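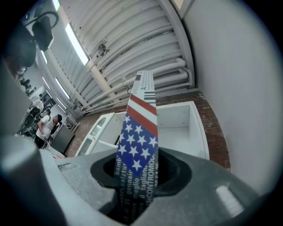
How to Budget for Handheld Gripper Units

This guide covers buying handheld gripper units with a camera on board, the kind an operator holds and works by hand to record how a task is done. It is written for small shops and labs that want to record in their own workspace and need a number to put in front of whoever signs for it. It does not cover the robot arm that may use the recordings later. Budget that separately.

The figures are from our own planning at Claltbridge, where Cirilo Ibarra keeps the equipment list. Your prices will differ, but the order of the steps should hold.

Step 1. Write down the items you will handle

Start with the objects, before you look at any catalog. Go through the room and list what people will pick up, hold and put down. Put each item in one of these groups:

Rigid and thick (boxes, blocks, bottles)
Rigid and thin (rulers, panels, trays)
Flexible and thin (printed strips, labels, paper, cloth)
Heavy or awkward (anything you would normally lift with two hands)

The third group is the one that changes the budget. A long, narrow printed strip needs jaws that close evenly along the whole contact area. If they meet only at the tips, the strip turns as soon as you raise it. Many low-cost units are sold with hard, flat jaws meant for boxes. They can be fitted with soft pads, but pads are a separate line on the quote and they wear out.

Step 2. Decide how many units

Count operators working at the same time, then add one spare. We planned for two people recording and bought 3 units. The spare has been in use more often than we expected, usually while another unit is waiting for pads or a cable.

If you have only one operator, still price a second unit. Shipping on a single replacement is poor value and you lose the recording days while you wait.

Step 3. Get the full price of one unit

The advertised price is normally for the gripper body alone. Ask the seller to quote these on the same sheet:

Gripper body with jaws
Camera and lens
Camera mount and cable
One spare set of jaw pads
Storage cards
Battery or power lead
Carrying case, if units will move between rooms

Our allowance was $900 per unit with everything on that list except the case. Three units came to $2,700. We asked for quotes from Zurar and Nidetti. The Nidetti quote looked lower until the mount and cable were added, and then the two were close enough that delivery time decided it.

Check whether the lens is wide. A wide lens takes in the jaws, the object and a good part of the room in one view, and it bends straight lines toward the edges. That is normal for this type of unit. What matters for the budget is whether the seller supplies the calibration file for the lens. If not, allow half a day of someone's time per unit.

Step 4. Check the room before you order

Some costs belong to the room and never appear on a supplier's quote. Stand where the operator will stand and hold your arm out in the positions the work calls for, including tilted up toward the ceiling.

Lighting. Fluorescent fixtures overhead are fine for bench work, but when the gripper is tipped upward they come straight into view. Try a loaned unit under your own lights first. Some cameras show banding under older tubes. Replacing tubes is cheap compared with replacing cameras, but it has to be in the plan.

Surfaces. You need a clear tabletop within reach of each operator, with nothing stored on it that will be moved halfway through a day.

Furniture. If the items go in and out of cabinets, decide whether you want open shelves, glass doors or both. Glass doors throw reflections and add a step to every task. Open shelving is quicker to work with and usually cheaper. We allowed for one of each.

Cables. Look at how the cable leaves the camera mount. A loose loop above the hand will catch on shelf edges sooner or later. Clips cost very little – order them with the units.

Step 5. Budget the operator's time

Time is the largest cost and the one most often left out. A recording session here runs 60 minutes, and after that the wrist gets tired and the work gets careless. Add time before each session to charge, wipe the lens and check the card, and time after it to copy files. We plan on three sessions per operator in a day and do not try to fit in a fourth.

Gloves should be on the list too. Order a light color and keep to the same kind all the way through. Changing gloves partway will make your recordings less consistent.

Step 6. Add consumables

Work out a monthly figure for these:

Jaw pads
Gloves
Storage cards or drive space
Lens wipes
Replacement items, for anything that creases or tears

The last line is easy to set too low. Printed strips, tags and packaging pick up folds from being gripped over and over, and a creased strip behaves differently from a new one. Buy a stack at the start. The printing does not matter much, but a mix helps: barcodes, small text, bold patterns and text in other languages.

Step 7. Buy in two stages

Do not place the whole order at once. Buy one unit, use it for two weeks on your hardest items, and then order the rest. Ask the seller to hold the unit price for that long. Zurar agreed to this in writing. If a seller will not, ask for a return period that covers the trial.

During the trial, keep a short log of dropped items, stopped recordings and anything the operator complains about. Housing wear can be ignored. Grays and blacks pick up scuffs quickly and it makes no difference to the work. Play in the jaws is worth reporting the same day.

Step 8. Set aside a reserve

We hold back 10 percent of the equipment total. On our order that was $270, and it went on two camera cables and a second set of pads for each unit.

If your funding closes in October, as ours did on the Zepeda project, place the second-stage order at least a month ahead. Lead times stretch in the fall, and an invoice that arrives after the cutoff comes out of next year's money.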